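Multo Kitchen Sim, data card

Name: Multo Kitchen Sim
Maintained by: the Zisanero group at Tosix
Version covered by this card: second release, built in August
Status: in use, small fixes still going in

Summary

Multo Kitchen Sim is a set of simulated demonstrations for training a robot arm on household kitchen tasks. An operator drove the arm by hand controller through rendered kitchens, and the simulator logged what the arm did and what its cameras saw. There are 386 episodes. Everything in the set is rendered. There is no real-world footage, and there are no people in the images.

The set was made for imitation learning. We also use it to check that camera and action streams line up before we spend money on longer training runs.

What is in an episode

Each episode folder holds one log file and two image streams, one from a fixed camera in the room and one from the wrist camera. The log has joint positions, gripper opening, the commanded action at each step, and a short text instruction such as "open the cabinet" or "put the cup on the counter." Instructions were written before the episode was recorded. If the operator ended up doing something else, the episode was dropped and the text was left alone.

Joint positions are in radians. Gripper opening runs from 0 (closed) to 1 (fully open). Actions are changes from the current pose, given in the gripper's own coordinates. This changed after the first release, which used room coordinates, so do not mix the two without converting.

Wrist camera

The wrist camera is fixed to the hand and turns with it. Walls and counter edges can come out at any angle, while the fingers stay in the same part of the image. We did not level the images afterward. Models trained on leveled wrist images did worse for us on cabinet tasks, and leveling also cuts off the corners.

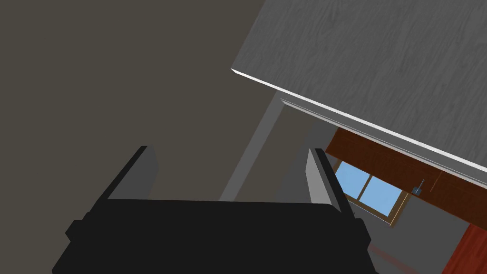
Wrist camera view, gripper open and empty, with the cabinet handle and window to the right.

Lighting is soft in all kitchens, and outside the windows there is only a flat sky color. We kept it simple to speed up rendering. If your real kitchen has hard sunlight on the counters, plan on adding your own lighting changes during training.

Layouts and splits

There are 31 kitchen layouts. Wall colors, wood finishes and cabinet positions vary between layouts. Furniture does not move within a layout, but loose objects and the starting pose of the arm do.

Training and test episodes are split by layout, so no test kitchen appears in training. Of the training episodes, 196 are cabinet and drawer tasks. The rest are pick and place. Please keep the split as it is when reporting results. An earlier random split gave scores that looked good and meant very little — the model had seen every test kitchen already.

How episodes were collected

Operators practiced in a separate kitchen that is not in the release. They watched both camera views while driving. Each recording starts when the operator presses the start button and ends when the task check passes or time runs out. Only episodes that passed the check are included in the main folder.

Failed attempts are in a folder called misses. It holds more than 144 episodes, not counted in the total above. They have the same format but were not reviewed by hand, and some of the instructions do not match what the arm does.

Known problems

Handles on upper cabinets are small in the wrist view and can go out of sight behind a finger during the final approach. The fixed camera usually still shows them.

The drawer friction in the first few layouts is too low. Drawers there slide farther than they should after a light pull. We fixed the setting but did not record those episodes again.

A few logs have one more action than images. The loader drops the last action when this happens and prints a warning.

Loading

Run the Briggs loader from the top folder of the release:

briggs load multo-kitchen --split train

Add --with-misses to include the failed attempts. Use --camera wrist or --camera room to load a single stream. The default loads both and takes a good deal more memory.

Changes from the first release

Actions moved to gripper coordinates
Split changed from random to by layout
Misses folder added
Duplicate pick and place episodes removed

Report broken episodes through the Tosix issue tracker, with the episode folder name and the loader version.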